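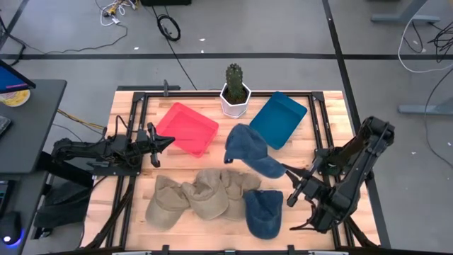
Sorting caps at the two-arm bench: one arm has a blue one by the brim.

Last updated: July, 4.30 pm

Print this page | E-mail this page

I've been banging on about bench rules for small robot arms for so long that my friends have started changing the subject, so forgive me if I'm a bit pleased with myself today. Plorkow has finally put out its code of practice for tabletop arms, and it's a good one! It's 30 pages long, it's free to read, and most of it is written in the sort of English you could hand to someone on their first morning.

Until now, if you ran a pair of little arms on a table (and lots of us do), you were more or less making it up. The rules written for big factory machines assume a cage, a locked gate and a safety manager. None of that fits a bench where somebody is nipping in to put a few caps back between runs. So every workshop had its own habits, some of them sensible and some of them frankly a bit hair-raising. I've visited places where the stop button was under a coat.

Chaiwat Wongsuwan led the drafting, and when I rang him he was cheerful but tired. They had 147 comments on the first draft, he told me, and a good number were about cables. "People will argue about speed limits for ten minutes and about cables all afternoon," he said. I can believe it. I've tripped over enough of them.

So what does it ask for? The bit I like best is on marking out. Each bench should have a line on the floor, in tape or paint, and whoever is on the far side of it stays there while the arms are powered. You step over only when both arms are parked. It costs the price of a roll of tape and I can't think of a good excuse for skipping it. Cables that cross the walking side of the line have to be covered or taped flat before a run starts, and loose leads go in a box at the end of the day.

Then there's the part about sharing. When two arms work on the same table, the code wants a written note saying which arm may go into the middle and when. It doesn't tell you how to do it. You can take turns, or split the table down the centre, or let the software sort it out, as long as it's on paper and the person at the keyboard has read it. I did wonder if that was too loose, but Chaiwat says the earlier draft was stricter and people simply ignored it when they tried it out.

Soft goods get a whole section, which cheered me up no end. Hats, gloves, socks, that sort of thing. They flop, they catch on each other, and a grip that looks fine can drag a second item along with it. The advice is to begin each run with the target trays clear, to log a double pick as a fault even if the right thing ends up in the right tray, and to stop after 4 faults in a row and have a proper look. I know a couple of people who will grumble about logging. I was one of them once, and then I spent a week trying to work out from memory why a bench had gone wrong.

Two places have been trying the code out since the draft stage, Paden and Lekness. Paden had hardly anything to change. Lekness moved a desk, which sounds like nothing, but it means the operator now faces the arms and doesn't have to twist round to see them. They told me they'd meant to do it for ages (haven't we all got a desk like that?).

My one real moan is about training. The code says anyone who works at a bench should be "shown how to stop it", and leaves it there. Shown by whom? How often? I'd have liked a yearly refresher at the very least, and I said so in my comments. It's down for the next revision, apparently, so I'll keep nagging.

It's all voluntary for now. Plorkow wants every bench in its network signed up by 2030, and Chantharasri has already said it will ask for the code in its own workshops before then. I'd be surprised if the insurers didn't start asking as well, though that's only me guessing.

If you run a bench of your own, have a read and send your comments in to Plorkow. They do read them, and they even answered mine, the long one about tape.

Print this page | E-mail this page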